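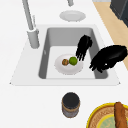 A Kitchen to Practice In

Drukumis Offers Two-Handed Robots a Simulated Sink, and a Good Deal of Paperwork

By Wulan Liew
Aug 12, 2019

The household kitchen has long been regarded as a hard place for a machine to work. Plates are thin and smooth, brushes roll, and a sink has walls that a hand must reach over before it can reach anything else. Laboratories wishing to teach a robot to wash a dish have usually had to build a kitchen first, and then to keep replacing the dishes.

The Drukumis Kitchen Package, now in its second release, is intended for those laboratories. It is a software product. The buyer receives a set of simulated kitchen rooms, a pair of four-fingered hands to work in them, and a library of tasks with starting positions, scoring rules and recorded demonstrations. The package was made available to this magazine for review during August, under the ordinary license, and was tested on office equipment of moderate power.

The Sink Tasks

The library contains 200 tasks in all, grouped by room area. Our review was confined to the sink group, which the company considers its most developed and which most of its existing customers appear to have bought the package to obtain.

The sink itself is plain. A rectangular gray basin is set into a white counter, with a gray faucet at the back left and a white plate resting on the basin floor. A second plate lies on the counter behind. Food may be placed on the lower plate at the start of a task, and in the clearing exercises a green fruit and a smaller brown item sit there touching one another, so that the hand must separate them before it can lift either. This is a sensible piece of design. Two round objects in contact will move together when one is pushed, and a control program that has only ever met objects standing apart tends to do poorly.

The surroundings may be left as supplied or changed by the user. A jar with a dark lid stands on the counter in front of the sink, and a round woven piece with a yellow rim lies to the right of it. These items play no part in the scoring of the sink group, although they will register a contact if a hand strikes them on its way across. The user may set a penalty for such contacts. It is set to zero when the package is first installed, and we recommend that it be raised before any serious work is begun.

The scrubbing exercise is the most demanding of the group. One hand must take up a wooden-handled brush and bring its head to the plate with enough force to clean and without enough to send the plate sliding. The second hand is free to steady the plate or to stay clear, and the scoring rules permit either course.
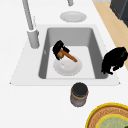

The brush held at the plate in the scrubbing exercise. Images are rendered in the Drukumis Kitchen Package.

Contact and Control

The value of a product of this kind rests largely on how it handles touch. In the first release, the fingers were known to pass slightly into a plate when pressed hard, and programs trained on it learned to depend upon the fault. The second release uses a new contact method developed with Praden, a supplier of physics software, and the improvement is considerable. Over several days of testing we observed the fault only when the time step was set well above the value advised in the manual.

The brush remains less convincing. Its head is treated as a single firm body, and the bending of bristles is not represented. For planning a reach or a grasp this will matter little. For a laboratory that wishes to study the act of scrubbing, it is a real limit, and the manual ought to state it more openly than it does. Water is likewise absent from the present release. The company lists it among planned additions and gives no date.

Each hand may be driven joint by joint or through a simpler set of grasp commands. The simpler set is well chosen and will suit teaching departments. Those who drive the joints directly will find the documentation complete but poorly ordered, with the limits of finger travel given in one chapter and the limits of finger force in an appendix to another.

Recorded Demonstrations

The package is supplied with 844 recorded demonstrations, performed by trained operators and checked before release. They are stored in an open format and may be replayed, cut or combined without special tools. The quality is generally high. A small number in the sink group end with the hand still closed on the object and carry no mark to say whether the task was judged complete. Users who intend to train from the recordings should inspect these first.

The Wostau Institute, a teaching college which has used the package since its first release, reports that its students now begin on the sink group in the opening weeks of the robotics course and move to physical hands only in the second term. The institute has found that fewer hands are returned for repair under this arrangement. It has also found that students need to be taught separately how to deal with noise in camera images, as the rendered pictures are very clean.

Service and Support

Drukumis sells the package by yearly license. A single license covers 5 seats, and further seats may be added in the course of the year. Installation support is provided through Subramaniam, an engineering services firm, which answered our written inquiries promptly and in full. Telephone support is reserved for holders of the larger license.

The license terms deserve careful reading. Programs trained with the package belong to the user. Altered rooms may be shared only with other license holders, which will be a difficulty for university groups that are required to publish their materials. The company has stated in writing that it will consider requests for exemption, and intending buyers from such groups should secure an exemption before payment.

Assessment

The second release is a sound product with a narrow purpose. The rooms load quickly, the tasks are clearly specified, and the handling of contact between finger and plate can be relied upon within the advised settings. Laboratories concerned with reaching, grasping and two-handed coordination may adopt it with confidence. Those whose work depends upon soft materials or running water should wait for a later release.

A trial version limited to the sink group may be requested from the company and runs for the length of one academic term. Results obtained with the trial version may be published.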